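The Paper Trail at Sallus

Displaced residents who left without their documents are finding that the hardest border is the one between two filing systems

By Clodagh Moriarty

The registration office at Sallus opens at 7 a.m. By then the line usually reaches the end of the parking lot. Most of the people in it have already crossed a border, and most have been told at least once that they exist only in part: a name without a birth date, or a birth date without a place.

The office handles what its staff call reconstruction files. A reconstruction file is opened when a person displaced by fighting arrives without a passport, national card or birth record, and when the issuing authority cannot be reached. The cause varies. Some records burned. Some sit in a town hall now run by the other side. Some were taken at a checkpoint and not returned.

The process has 4 stages. The applicant gives a statement. Two people who knew the applicant before displacement give separate statements. A clerk compares all three against whatever records survive, including school rolls, tax lists and clinic ledgers. A reviewing officer then signs or refuses. 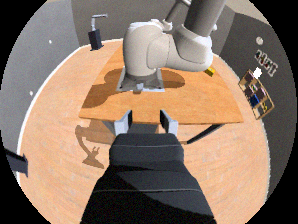
On paper the sequence takes 77 days. In practice the third stage controls the schedule, as the surviving records are held in different formats by different bodies. A school roll from Howlader, the district from which most current applicants come, lists children by family name and year of entry. The clinic ledgers list them by mother's given name. The tax lists record heads of household only, so a married woman who never held property may not appear in any of them.

Spelling adds to the delay. Names from Howlader were written in one alphabet until the last change of administration and in another afterward. The office accepts both, but its software treats them as two people. Clerks merge the entries by hand.

Chepkoech Mugo runs the comparison desk. She keeps a printed table of variant spellings, revised each month, and issues it to every new clerk on arrival.

"The machine will give you a match or no match," Mugo said. "I want the clerk to write down why. If the file goes to appeal, 'no match' is useless to me."

Appeals are the second source of delay. An applicant who is refused has 135 days to file, counted from the date on the letter. The letter goes to the last known address, and for people moved between shelters the last known address is often wrong. Lawyers working on these cases want the period to run from the date of receipt. The ministry has declined twice, citing cost.

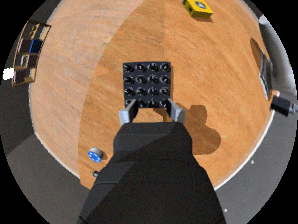
There is also the matter of papers issued under occupation. Residents who stayed in Howlader through the winter were required to register with the new authorities in order to collect pensions or enroll children in school. Those cards have no legal standing on this side of the line. They do, however, carry a photograph, a date and an address, and for many applicants they are the only items that do.

Until March, the office refused to look at them. A revised instruction now lets clerks use the cards as supporting evidence, provided the applicant signs a form stating how the card was obtained. Some will not sign. The form asks whether the card was accepted freely, and applicants with relatives still in Howlader worry about where the answer will be stored.

Solange Bouchard and her son Keegan Bouchard signed. Their file had been open since before the change, stalled at the third stage because the clinic ledger gave Keegan's year of birth and nothing more. The card supplied the day and month. Their reviewing officer approved the file — the letter is dated 11 working days after the form was received — and both now hold temporary papers valid for travel and work.

The wider backlog stands at almost 2,000 files. Mugo has asked for a second comparison desk and for read access to the school rolls held at Musteo, which are still requested one page at a time by courier.

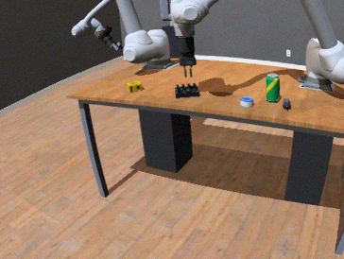 Maëlle Doucette doubts that a second desk would change much. The refusals she has read, she said, mostly turn on the witness statements, and witnesses are scattered over several countries by the time a clerk tries to call them. She would allow a single witness where a surviving record confirms the family name, and would let that statement be taken by video.

The ministry's current rules permit video statements only from a consulate. A draft amendment removing that condition has been sent to the legal department, with no date set for its return.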